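Workshop > Bench Notes > Checklists

Print this page | E-mail this page

Filed under: Soldering, Power Supplies, Bench Safety

Bench inspection checklist, electronics corner
Inspected by: Rainer Ackermann
Bench owner: Gunther Steinbach
Date: September 12, 2026

I use the same list each time, so the older comments can be compared. After each point is the result, and then my comment if I have one. Gunther has read it and his answers are included where he gave me any.

1. Mains cable and plug of the bench supply (Tulex, two channels)
Result: OK
The cable was changed in August. The strain relief holds well when I pull it by hand. The old cable is still in the drawer with the broken insulation. Please cut the plug off and throw it away, otherwise somebody will use it again.

2. Current limit of the bench supply
Result: OK with comment
I shorted the output with the limit set to 820 mA and the display stayed at this value. The knob of channel two has play, and it is possible to turn it with the sleeve. Gunther says he always looks at the display before he connects a board. I would still like a tighter knob.

3. Soldering iron, tip and stand
Result: not OK
The stand is too light. When the iron is put back quickly, the stand moves toward the edge of the bench. It must be screwed down or get a heavier base. The tip is good and the ground connection from tip to plug was measured, no problem there.

4. Fume extraction
Result: OK with comment
The fan runs, but the filter is gray on the whole surface. The packet of new filters from Hagedorn is already on the shelf, unopened.

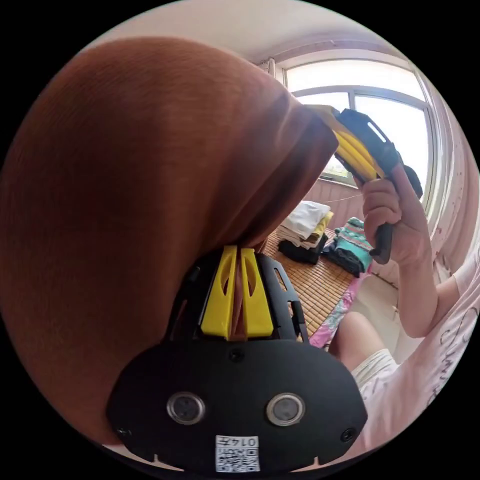

5. Anti-static mat and wrist strap
Result: OK
The strap measures correctly through its resistor. The snap on the mat side was loose last time and has been pressed together again. The mat itself has two burn marks, both at the right side, both old.

6. Lithium cells, storage and charging
Result: not OK
I found 16 cells in an open plastic box together with loose screws. This I have written before also. They should go in the closed holders, with the contacts covered. One cell had torn wrapping at the positive end and I have taken it out. Charging is done on the ceramic tile, which is fine, but the charger timer was switched off.

Answer from Gunther: "Timer is on again. The holders are ordered from Sunusby, they should be enough for all cells."

7. Microcontroller boards under test
Result: OK with comment
The Stoltotura relay board is still running on the long-term test. The mains side now has a cover, as I asked. The cover is fixed with only 3 screws and one corner can be lifted with a finger. Please put in the fourth. The low voltage wiring is separated properly from the mains wiring and labeled.

8. Fuses and residual current switch
Result: OK
The test button was pressed and it tripped immediately. The fuse values in the supply agree with the label on the back. In the spare fuse box the fast and slow types are mixed, so it is necessary to read every fuse before using it.

9. Fire extinguisher and exit
Result: OK
The pressure is in the green area. The floor between bench and door was free.

10. Test leads
Result: OK with comment
One black lead has a crack near the banana plug. I marked it with tape. It is not allowed for mains measurements any more and it would be better to replace the pair.

Open points for the next inspection: 3, 6, and the fourth screw of point 7. The filter and the test leads can be done at any time before. The sheet is stored in the folder under number 106, and I ask Gunther to sign it there when the stand is fixed.

R. Ackermann

Print this page | E-mail this page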